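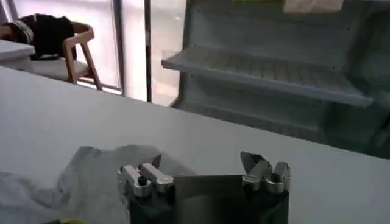

Section 3. Bringing up the gripper

Read the whole section before touching anything. Last December's team read it afterward, and their notes are now Section 4.

3.1 Switch off the arm at the wall. The red button on the Ametepe controller stops motion but leaves the gripper powered, and a powered gripper has opinions.

3.2 Move each finger through its full travel by hand. Both should swing freely. If one grinds, go get Theophilus Frimpong. Do not go get the oil.

3.3 Check the pins in the finger joints. A pin that slides out under thumb pressure will also slide out in the middle of a match, in front of the judges.

3.4 Clear everything out of reach of the arm, switch on, and wait for the controller to finish its self-test. It takes longer than you think it should. Pressing Start again makes it begin over.

3.5 In the Cosel menu, choose Gripper, then Home. The fingers open, close once, and open again.

3.6 Set the closing limit to 3000. The menu will accept 3261, and the Lundstead team is very proud of having found that out. They are also on their second set of fingertips.

CAUTION: Keep hands, sleeves and lanyards away from the fingers during homing.

NOTE: Start with the cloth task. Cloth forgives a bad grip and can be picked up off the floor as often as necessary. Cups come later, and the good cups do not come at all.

3.7 Save the settings under your team name. "Test", "test2" and "Grornetti FINAL real" are taken.

If homing fails, go back to 3.1 and be honest about whether you did 3.2.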